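Bovdale Voters Group Opens Registration for Local Candidate Forum

BOVDALE, Jul 18, 2018 - The Bovdale Voters Group will hold a public forum for the eight candidates running in the town council election. All eight have agreed to attend.

The forum will take place in the main room of the Dodby Center. There are 200 seats. Admission is free, but residents are asked to register ahead of time by phone or at the center's front desk.

Each candidate will get an opening statement, followed by written questions from the audience. Topics already submitted include the Weltov Road bus route, rental licensing and the property tax increase the council passed in February.

"People tell us they get the voter booklet in the mail and still can't tell the candidates apart," said Afroza Matubbar, who chairs the group. "We want them to hear the answers side by side, on the same night."

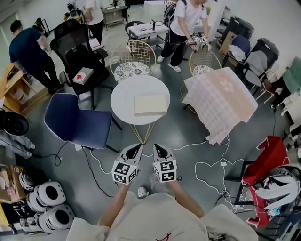 A round white table and gold wire-mesh chairs in a workshop room.

The moderator will be Solène Lebrun, a former town clerk. She will choose questions from those turned in at the door and will not take questions from campaign staff. Candidates will not see the questions in advance.

Campaign signs and leaflets are not allowed inside the building. Campaigns may set up tables on the Le Goff Street side until the doors open.

Residents who need a ride or an interpreter should say so when they register. A recording will be available at the Bovdale library after the forum.

Contact: Afroza Matubbar, Bovdale Voters Group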